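Home | Data | Downloads | News | Links | Contact

# Grurnska Hill Climb Results, 1975 onwards

Welcome, and thank you for stopping by. This is the README for the Grurnska hill climb results, typed up from the old programmes, timing sheets and club newsletters that have been sitting in boxes and drawers for far too long. If you ever stood on the bank at the hairpin with a flask of tea and a pencil, writing times in the margin of your programme, then this is very much for you (and if you still have the programme, please do write to us!).

## What is in it

There are 701 timed runs in the main file, covering cars and motorcycle sidecars, starting with the first meeting in 1975. Each row is one run up the hill by one driver. The columns are:

- `meeting` – the year, plus a letter if there were two meetings that season
- `driver` – surname first, spelt the way it was in the programme, mistakes and all
- `passenger` – sidecars only
- `class` – the class as it stood on the day, because the rules shifted about a good deal
- `time_s` – seconds, to two decimal places
- `weather` – dry, damp, wet or blank
- `source` – programme, timing sheet, newsletter or private notes

A second, smaller file called `no_time.csv` holds 96 runs where we know somebody set off but have no time for them. Some broke down, some went into the straw, and for a fair few we simply can't say.

## Where it came from

The bulk of the timing sheets were kept by Loretta Esposito, whose handwriting is a joy, and the programmes came mostly from Hugo Bailly, who collected them from Altach as well as from our own hill. We have left the Altach results out for now. They were timed from a rolling start, and putting the two side by side would only lead to arguments.

Kayode Garba typed in the first ten seasons over one long winter, and Jummai Okeke checked every line against the paper afterwards, which took her rather longer than the typing had taken him. Where the two of them disagreed over a smudged figure, the time is marked with a `?` in the notes column.
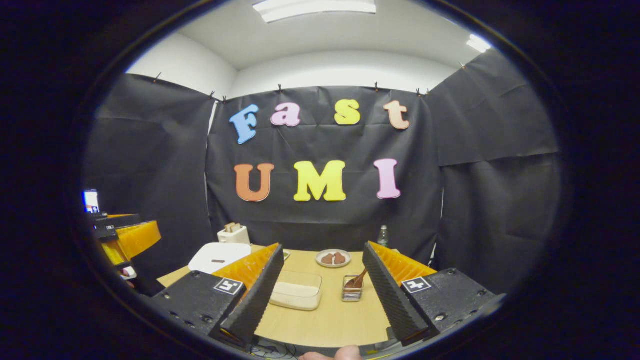
## Things to watch out for

The finish line moved. Up to and including the 1983 meeting it stood by the lower gate, and after that it was taken further up, past the Akande bend, so the later times are longer even though the cars were quicker. Please don't draw a graph straight across the join, as I did the first time, and then spend an evening wondering why everybody had slowed down.

Drivers sharing a car are listed separately. The Brasik special was driven by three members of one family in the same afternoon, and they all have the same initial, so check the start number before you decide who won.

## Using it

Use the files however you like, for club histories, talks or settling bets. A mention of where you got them would be kind. Corrections are welcome by email, ideally with a note of what you're working from.

Olumide Okafor
Last updated April 27, 2024

## Comments

**sidecar_pete:** Found my dad in the 1979 sheet, second in class. He always told us he'd won it! Lovely work all the same.

**Marjorie T.:** Is there any chance of the practice times going in? I have a notebook with two seasons' worth.

**Olumide:** Yes please, Marjorie, I've sent you a message.

**hillfan:** The October meeting in 1981 is down as dry. I was there and it most certainly was not.

Contact us | © Grurnska Hill Climb Results | Back to top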